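How varied do simulated kitchen demos need to be before I start training?
Posted in Robot Learning, Selidness Community Help

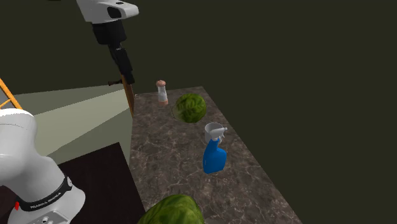 Attila Csonka
Asked 26 June 2021

Hi all! I'm collecting demonstrations in simulation for a pick-up-and-move policy, with a Franka arm next to a stone counter. The objects get shuffled between episodes from a little pool I put together (melons, a spray bottle, a cup, a shaker, that kind of stuff) and I drive the arm myself with a cheap 3D mouse. I've got 446 episodes so far and my wrist is starting to complain.

The first policy I trained is kind of a letdown. It does great on the spray bottle and then goes all wobbly on anything round. With the melons it comes down, hovers, backs off, comes down again, and just keeps doing that until the episode times out. The cup is hit or miss. I'm using Hivell for the recording and pretty much the default training settings.

So what would you do? Keep recording more of the same, add more objects, or mess with the lighting and the counter texture? I can stand maybe two more weeks of this before I lose my mind. Oh, and I don't have a real arm to try it on yet, so for now I only care about it working in sim.

Maarten Mertens

Fun project! I went through nearly the same thing in January, so let me save you some clicking.

Before you record anything else, go watch your own melon episodes at half speed. I bet you hover. I sure did! With a bottle there's an obvious place to grab, so you go straight in, but with a big round thing you creep up, stop, wiggle a bit, change your mind about the angle, and the policy picks up every bit of that. I threw out all the episodes where I'd paused more than a second or so above the object, and the dithering mostly went away with no new data at all.

Second thing, check that your melon even fits in the gripper. The stock fingers on that arm don't open very wide (look up the number for your model and compare it with the object's size in the sim, don't eyeball it). If it doesn't fit, you're asking for a grasp that can't happen, and you should either scale it down or make it a push task with its own instruction. I had a big bowl in my set for ages before I thought to check. Felt pretty dumb.

After that, I'd go for placement before textures. Do a short batch for each object where it starts in spots you've been avoiding: up against another object, partly behind something, close to the edge of the counter. If your randomizer is anything like mine was, it leaves a lot of polite empty space. I ended up with 1,025 episodes, but the last few hundred hardly moved the success rate. The crowded ones did most of the work.

Leave the lighting alone until you have a real camera to match. And split your test layouts off now, before you forget which ones you trained on. I keep 14 that I never record on.

One more thing, save the failures in a separate folder. You'll want them when you start writing a success detector.

stusumon_fan

just record more. more data always fixed it for me

Yatsenko

More data didn't fix it for me, but it depends what's in it. Look at the count per object first. My shuffler was picking the same thing way too often thanks to a bad seed and I didn't notice for weeks. If the bottle is in most of your successful episodes, there's your answer.

Also try changing where the arm starts. Mine began every episode from the same pose, and the policy fell apart as soon as it drifted a little. I now use 4 start poses with a bit of noise on each one. Took me an afternoon to set up in Hivell, the setting is under the episode reset options.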